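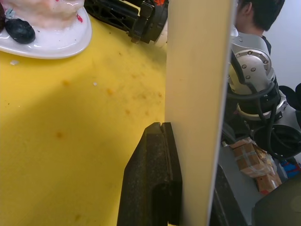
Moving a small frosted cake without wrecking it?

Need to get a 6 inch buttercream cake across town in July, 40 min drive, no AC in the back seat. Last one slid into the side of the box and lost half its border. Is there a trick or do I just drive slow. Box is from Vimex if that matters, a bit too big for the cake.

posted by kandham_bakes

stondix44

Chill it first. Overnight if you can, two hours minimum. Cold buttercream is hard and you can bump it a little and get away with it. Also the box being too big is your whole problem, get one that fits the board.

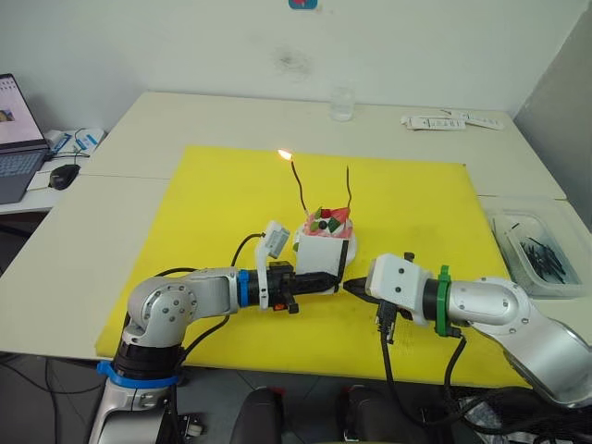

Non-slip shelf liner under the cake board, cut to size. Then a flat level floor, NOT the seat, seats all tilt back. When I'm decorating I work on a big flat board, like the yellow one with the little cake on it up there, and I never slide the cake off it warm. Chill, then lift with a wide spatula. Dab of frosting under the cake glues it to the cardboard too. I've done this for 287 orders (yes I keep a list) and lost two. 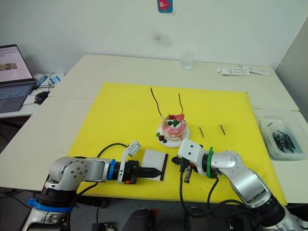
Small cake, big yellow board

If you still get a dent just smooth it with a warm knife when you get there. Bring a bag of extra frosting, always.

quietoven

agree on the floor. footwell or trunk, whichever is cooler

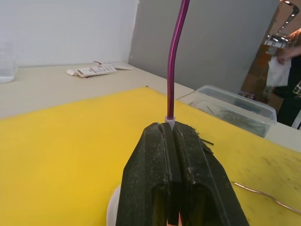

and ice packs around the box, not touching. Wrap them in a towel or you get drips all over teh cardboard and it goes soft. Run the car AC before you load, full blast. Toppers and candles go on after you arrive, they wiggle and leave big holes otherwise. dont let anyone hold it in their lap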